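I got to Ildikó Vincze's apartment at nine in the morning with two coffees and no real plan, and she had already dragged half the hall closet into the bedroom. "Don't look at the floor," she said, taking her coffee. So we both looked at the bed instead.

Ildikó sorts other people's homes for a living. She started out packing up estates for a moving firm called Balogh, went off on her own, and now takes on 54 households a year out of an office above the Casolix hardware store. I'd asked if I could interview her while she did her own place for once, and she laughed at me for a good long while before saying yes.

Her big thing is the bed. Everything gets sorted on the bed. "The floor is too easy to walk away from," she told me. "You can leave a pile on the floor until August. You want to sleep tonight? Then you finish." She doesn't even put down a clean cover first, just whatever sheet happens to be on there, wrinkles and all. I asked about crumbs and got a shrug.

What she's sorting this time is the small stuff, the things that travel around a home with kids in and out of it and never land anywhere. Fruit. Candy. Hair ties, those fuzzy towel-like ones. Walnuts, or things that look a lot like walnuts. Picture books. She has a shallow box for the books and papers, and the rule with the box is that it has no lid. "A lid is where you put the next thing," she said. "Then you have a thing on a lid on a box, and you're never opening that box again."

I wanted to know how she decides what stays. I was expecting some kind of system (I'd read up on a few, I came prepared!) and she waved the whole lot away. Food goes first. Go around the room, pick up anything you can eat, and get it to the kitchen before you touch a single book. Mandarins are her pet subject here. "People find one in a coat pocket in spring," she said. "It's like a little stone. I have found them in pianos."

In pianos?

"One piano. But two mandarins."

Candy is harder, and she admits she's soft on it. The big plastic eggs especially, because the kids who get them want to keep the shell long after the candy is gone, and then you're storing a shell. Her old business partner, Hooman Ahmadpour, used to let each child keep one. She thought that was far too generous and now does exactly the same.

Books she almost never throws out. The Chinese ones in her place are for her niece, who is learning to look at a picture and say what's going on in it, then write it down. Ildikó can't read a word of them herself, but she likes sitting in. "She tells me the whole story and I say, very good, and I have no idea," she said, and she was clearly delighted about it.

We talked money for a bit, since readers always ask me. She charges $150 for a first visit and brings her own boxes, flat ones from Jadix that she buys in packs of 30. She's been asked to put her name on a line of storage bins by an outfit called Grevlow and hasn't called them back. "I would have to tell people to buy bins," she said. "Most of them need to get rid of bins."

By then my coffee was cold and the closet was still mostly on the floor, the part I wasn't supposed to look at. I asked what she'd do with it. She picked up a tennis shoe, looked around for the other one and put it back down.

"After lunch," she said.

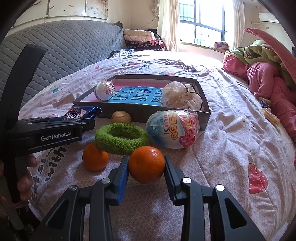 Mandarins, a candy egg and the book box, on Ildikó's bed.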